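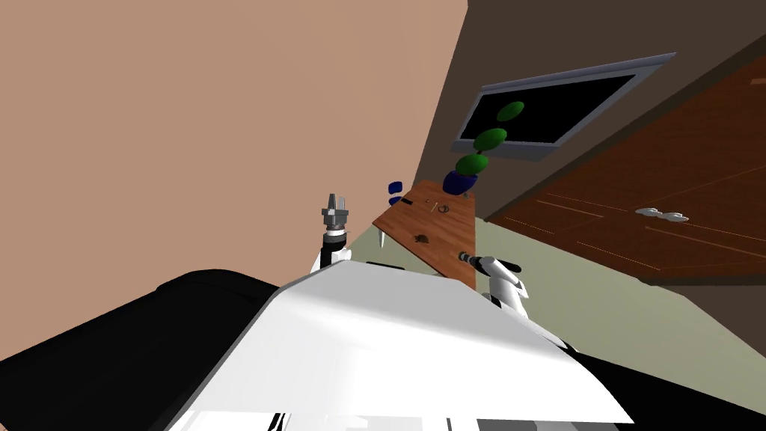

Ridska, May

Hiya, I'm Aurora Salgado and I look after player welfare at Clivovia, our women's handball club. I'm after a part-time safeguarding officer to work alongside me (75 hours a season, mostly evenings and match days). You'd be the person our players ring when something's wrong at home or at training, so please be a good listener!

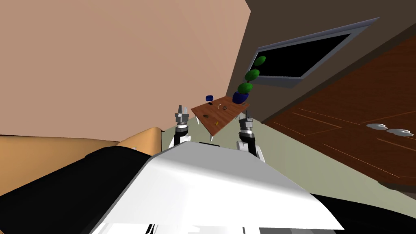
Two arms and a small table.

We've got about 300 members across 3 age groups, and I'd love someone who knows club sport. Two references, please. Drop a note to me or Noemí Barrera at the club office before the end of the month.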